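Call for Participants: Does a Tidier Home Make You Sleep Better?

Posted January 9, 2025

You have probably read that clearing off your nightstand will fix your sleep. So have we, many times, and we have yet to see good evidence for it. Votetti is a small research group that tests household advice before repeating it, and we are looking for adults to help us check this one.

The claim usually comes from surveys in which people with neat bedrooms say they sleep well. We don't think much of those surveys. People who sleep well may simply have more energy to pick up their socks. People who like to think of themselves as organized may also like to think of themselves as good sleepers. A survey can't pull these apart, and the ones we have read mostly don't try.

Our study is called Clirno. We need 82 people to finish it, and so far 19 have signed up. Half will be asked to keep their bedroom surfaces clear for the length of the study. The other half will be asked to change nothing at all, which past helpers have told us is the harder job. You will be placed in a group by chance and you can't pick. Please don't write to ask. 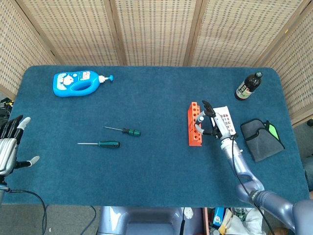

What we mean by "clear" has caused more arguments in our office than anything else in the plan. A lamp is fine. A clock is fine. A glass of water is fine if it goes back to the kitchen in the morning. Laundry on a chair counts as clutter, even if the laundry is clean and even if you feel strongly about the chair. The full rules are two pages long and you will get them before you agree to anything.

What you would do

Fill out a short sleep diary every morning. It takes a few minutes, and we mean every morning, including the ones after a bad night. Diaries filled in from memory at the end of the week are no use to us.

Wear a wrist sleep tracker at night. We supply it and you send it back. We don't fully trust these trackers, so the diary matters just as much.

Come to 2 visits at our Distia office, one at the start and one at the end. Each visit is a talk and some forms. We take no blood and give no pills.

Who can take part

You must be 18 or older, sleep in the same room most nights, and have no plans to move before the end of August. You can share the room with a partner if that person agrees to the rules too. We can't take people who work night shifts or who have a baby at home. If you are being treated for a sleep problem, please talk to your doctor and leave this one to others.

What you get

We pay $87 when you finish, plus parking. If you drop out after the first visit we cover the parking only. You will also get a plain summary of the results, whatever they are. We won't promise that you will sleep better — if we knew that, we wouldn't need the study.

Who is paying for it

The money comes from the Purba fund, which sells nothing. We turned down an offer from a company that makes storage boxes.

How to sign up

Use the form on the Votetti contact page and put "Clirno" in the subject line. Tell us your age, your usual bedtime, and whether you share a room. Don't send photos of your bedroom. We reply to everyone, though it can take us a week or more.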